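2 June 2023

Paper sizing tests, continued from May. Second batch of the Kenesell sheets, gelatin size, same recipe as the Flemel ones but brushed on where those were dipped.

Weighed the stock before starting: 1451 g for the Kenesell, 1724 g for the Flemel. The Flemel is the heavier sheet, so the two piles can't be compared straight across. Should have thought of that when I ordered.

Size was mixed at the usual strength and kept warm in the water bath. It skinned over once while I was on the phone with Flultitz about the missing felts. Strained it and went on. Three coats, drying between coats on the rack by the north wall. The first coat went in very fast. By the third it was sitting on top and I had to chase puddles out of the corners.

Ink test with the iron gall from the Henríquez bottle, broad nib, then fine. Brushed sheets feather a little along the brush direction and hardly at all across it. Dipped sheets are even both ways. The fine nib catches on the brushed ones near the deckle, where the size has built up.

Pencil and eraser next. Anything under three coats lifts fibers when rubbed hard. Marked those on the back with a cross, please don't put them back in the good drawer.

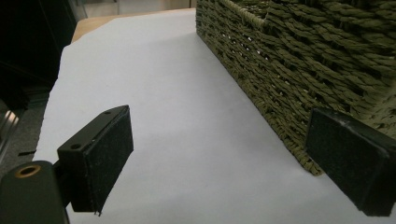 Cockling is worse than last month. I think the boards came off too early. Next batch stays under weight until the following morning, with fresh blotters in between.

Still to do: alum at half the amount, and one run with no alum at all. Cut the test strips at 300 mm so they fit the long tray. The hot plate needs a new cord before anyone uses it again.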